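Buenas prácticas en celdas de sobremesa con dos brazos

Se llaman buenas prácticas en celdas de sobremesa las reglas, en parte escritas y en parte de costumbre, que se aplican al trabajo con dos brazos robóticos pequeños montados sobre una misma mesa. El texto más citado en los talleres de habla española es la Guía Prondarero, redactada por Teodoro Manalo y revisada después por Aileen Pascual. La guía no tiene valor legal y no sustituye a las normas de seguridad de máquinas de cada país. Trata sobre todo de tareas de recogida y clasificación de envases ligeros.

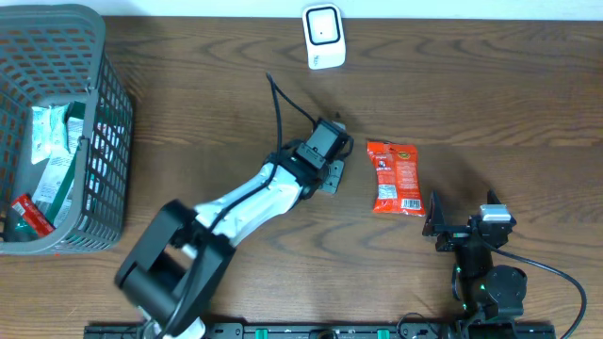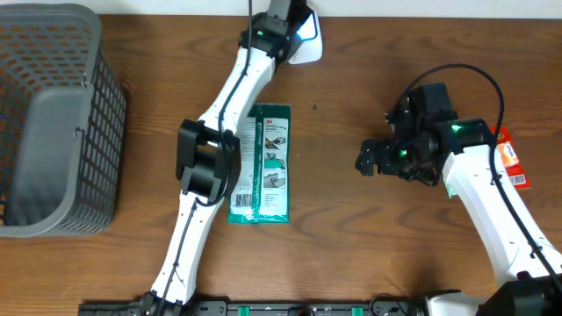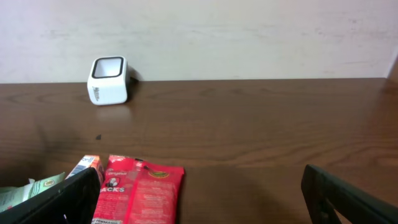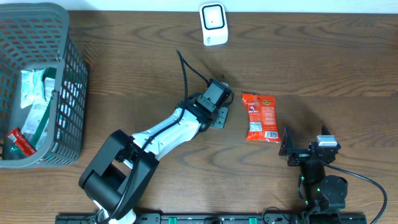 Celda de dos brazos con envases sobre una mesa de madera. La tercera vista está tomada desde la pinza; en las otras tres se ve también la cesta de plástico, a la izquierda.

Origen

La primera versión de la guía nació en el taller Dalisay, donde varias personas compartían las mismas celdas y cada una tenía su manera de preparar la mesa. Manalo reunió las notas que estaban pegadas en las paredes y las ordenó en 15 reglas. El taller Mastley las adoptó con pocos cambios. Purken, en cambio, pidió una parte nueva sobre los cables, que Pascual escribió y que hoy es el capítulo más largo del documento.

Montaje y zonas

La guía recomienda que los dos brazos estén fijados a un único carril, paralelo al borde de la mesa en que trabaja el operador. Los puntos de fijación se marcan con piezas de un color visible, para poder comprobar de un vistazo si una base se ha movido. En la cuarta vista se distinguen dos pequeñas lengüetas de color verde vivo sobre el carril.

La superficie se divide en tres zonas: la zona de cada brazo y la zona común, en el centro. En la zona común solamente puede entrar una pinza cada vez, salvo en las tareas de entrega de mano a mano, que tienen su propio procedimiento. El recipiente de destino se coloca en un lateral y siempre en el mismo lado durante toda la sesión. Si el recipiente se cambia de lado, la sesión se da por cerrada y se abre otra con número nuevo.

Cables

El cable de cada brazo debe seguir los eslabones y tener holgura suficiente en las articulaciones. Una curva amplia cerca de la pinza es aceptable, y en la segunda vista se aprecia una de este tipo sobre la pinza del brazo derecho. La guía pide verificar tres cosas antes de empezar:

que el cable no toque la mesa en la zona común;
que ninguna curva pueda engancharse en el otro brazo;
que el conector no reciba tensión con el brazo extendido del todo.

El primer punto es el más discutido. Los usuarios de Mastley consideran que un contacto leve con la mesa no tiene importancia si el cable no pasa por encima de los objetos, y lo permiten en su reglamento interno. Pascual mantuvo la prohibición en la revisión de agosto, pero añadió una nota que admite la excepción fuera de la zona común.

Objetos de trabajo

Se prefieren envases reales, con sus etiquetas y sus arrugas, a las piezas de prueba de forma regular. Un envase blando y plano es más difícil de coger que una caja, y por este motivo la guía aconseja mezclar los dos tipos. Los sobres y bolsas con el borde sellado, como el paquete verde con el logotipo 3M de la segunda vista, se incluyen en la categoría B - envases planos de borde rígido -, mientras que los envoltorios arrugados van a la categoría C.

Otras reglas de este capítulo son de orden práctico. No se usan envases con restos de alimento líquido. Un envase roto se retira y se anota. Los objetos que se quedan en el fondo de la mesa, junto a la pared, se registran como parte de la escena aunque no se vayan a mover.

Paradas y presencia de personas

El operador no introduce las manos en la mesa con los motores activos. Para recolocar un envase tiene que parar los dos brazos, también cuando solo uno de ellos está cerca del objeto. Esta regla se incumple con frecuencia según los propios talleres, y Purken la reforzó con un pedal que debe mantenerse pisado mientras hay movimiento.

La velocidad se reduce a la mitad cuando una pinza baja hacia la superficie. La guía no fija un valor en milímetros por segundo, porque depende del modelo de brazo.

Registro

Cada intento recibe un número y una línea en el cuaderno de la celda, incluidos los fallidos. El archivo común de Dalisay y Mastley contiene casi 3586 líneas, y de ellas 2056 corresponden a tareas con recipiente lateral. El formato es sencillo: hora de inicio, brazo utilizado, categoría del objeto, resultado y observaciones. En las observaciones está permitido escribir con palabras propias, y Manalo insistía en que esta columna no se suprimiera.

Véase también

Pinza de dos dedos
Zona de trabajo compartida
Parada de emergencia
Gestión de cables en robots de sobremesa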